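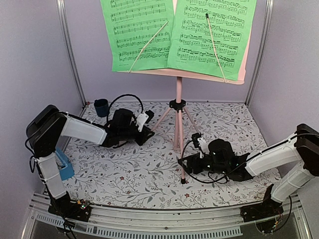

4.2 Does a written part help adult beginners keep time?

The claim that adults learn rhythm faster from a printed part than by ear is repeated so often in teaching manuals that it has taken on the look of a finding. We could trace it to very little. Of the sources cited by the manuals we reviewed in Section 2, most cite one another, and the few that report data of their own tested children in school bands, over a single term, with the teacher acting as judge. Whether any of this carries over to a forty-year-old who picks up the clarinet after work is an open question, and the manuals do not treat it as one.

The Wament evening classes gave us a chance to look at the matter with a somewhat larger group. In all, 230 adults enrolled, and 100 of them stayed long enough to record both test pieces. That loss is serious. People who leave a music class in February are unlikely to be a random draw from those who started it, and we suspect, though we can't show it, that the ones who left were those who found reading hardest. If so, every comparison below flatters the printed part.

Learners in the reading group worked from sheet music from the first lesson. Learners in the listening group were given recordings of the same pieces and were asked not to look up the notation at home. Six of them later told us they had done so anyway, and we assume the true number is higher. Both groups had the same teachers, the same rooms and the same length of lesson. Timing was scored from the recordings by two raters who did not know which group a player belonged to, following the procedure set out by Ertürk (see Figure 3 for the scoring grid).

On the Hukton piece, which is short and keeps a steady pulse throughout, the reading group was slightly more accurate. On the Kılıçarslan piece, which has two changes of meter, the listening group was ahead by a similar margin. Neither difference is large, and neither holds up when the 17 players with earlier choir experience are taken out. It would be possible to build a story on this pattern, in which notation helps with plain rhythms and gets in the way of irregular ones. We have heard that story told with some confidence at two workshops. Our data do not support it, and we would ask readers not to cite us as if they did.

Figure 3. Scoring grid for timing errors. Each row is one bar of the test piece; errors are marked early, late or missing. Bars in which the raters disagreed were scored again after both had heard the recording a second time.

A further problem is what the raters were hearing. Firdevs Ertürk has argued that listeners forgive late notes more readily than early ones, and our raters seem to have done exactly that. Of the 580 bars on which they first disagreed, the greater share involved a note that one rater called late and the other let pass. An automatic onset detector would remove this bias and bring in another, as such tools are known to do poorly on the soft attacks that beginners produce. We ran one on the Hakwood subset out of curiosity. It marked a page turn as a downbeat twice, and we did not pursue it.

What can be said is modest. Adults who read from the page did not keep time noticeably better than adults who did not, over one course, on two pieces. They did report feeling more secure, and teachers said the reading classes were easier to run, since a whole group can be sent back to the same bar with a single instruction. Those may be good enough reasons to hand out sheet music in the first lesson. They are reasons of comfort and convenience, though, and the manuals should present them that way until someone produces better evidence than ours.

We turn next to practice time at home, where the self-reports are, if anything, harder to believe.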